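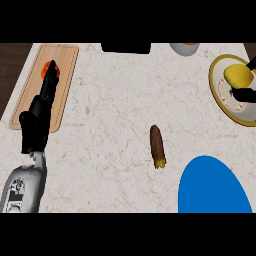
Cutting board, veined tabletop, plank floor. Rendered.

The Hollow Regent: which suit is he wearing in issue 57?

inkpot_larry
Rereading Hollow Regent for the third time and I'm stuck on the armor again. Issue 57, the bridge fight. The wiki says he's in the Jostard plate, the one that folds up into the walking stick. But he calls it by whistling, and the Jostard can't hear. That was the whole plot of the flood story. He stood on a roof whistling at a stick for four pages.

mothwing
It's the Dasex. The Dasex is the one that comes when called. The wiki has been wrong for years and the guy who guards that page will revert you before you've closed the tab.

quillon
I'm the guy who guards that page. Hi.

The shoulder plates in 57 are Jostard plates. Round, three rivets, left one dented from the train. You can't hand-wave the dent.

mothwing
I can hand-wave the dent all day. The same artist gave him two left hands in the funeral issue. Should I add that to your page as a power?

quillon
It was discussed. There's an archive.

inkpot_larry
Could he be wearing both? There's that line in the Czerwiński workshop, something like "a man could wear one inside the other if he didn't plan on sitting down."

Bozena_Z
The line is "if he had no plans to sit." I have the issue next to me. And he does sit, two pages after the bridge, on a crate, eating a pear. So he isn't wearing both, unless the crate is doing something heroic.

tallow
Bożena Zieliński with the pear evidence, everybody go home

quillon
The pear scene is a flashback.

Bozena_Z
To what? He has the cut on his chin. He gets the cut on the bridge.

quillon
I'll look at it tonight.

mothwing
Screenshotting this.

grandpa_plurex
You're all skipping the Plurex, as usual. Introduced in 1863 in story time, built by his grandmother, made of 72 pieces that each travel on their own. It uses whatever shoulder plates are nearest. It says so in the annual. If the Jostard was hanging in the coach house, and it was, the Plurex would have grabbed the shoulders on the way past. Dent included. And it answers to a whistle.

inkpot_larry
Oh that's good. I hate that it's good.

mothwing
Your user name is grandpa_plurex. You'd say it was the Plurex if he was in a bathrobe.

grandpa_plurex
The bathrobe issue IS the Plurex. Check the belt.

tallow
Isn't the annual non-canon though? It's the one where the horse talks.

quillon
The annual is canon except for the horse. This was settled.

tallow
By who

quillon
There's an archive.

Bozena_Z
The Plurex theory has one problem. It arrives piece by piece, and every other time we see it there's a page of gauntlets flying through somebody's window. In 57 he whistles, and in the next panel he's dressed.

grandpa_plurex
Page budget. They spent it on the bridge.

mothwing
The bridge is one spread and half of it is fog.

inkpot_larry
OK, would everyone live with "unclear, possibly Plurex with Jostard shoulders" on the wiki until someone gets to issue 100? I remember him listing his suits there for the insurance man.

mothwing
No. Dasex.

quillon
I can accept "unclear." I won't accept "possibly." Also I checked the chin. There is a cut on the chin. I've moved the pear to the main timeline.

Bozena_Z
Thank you.

grandpa_plurex
Now do the belt.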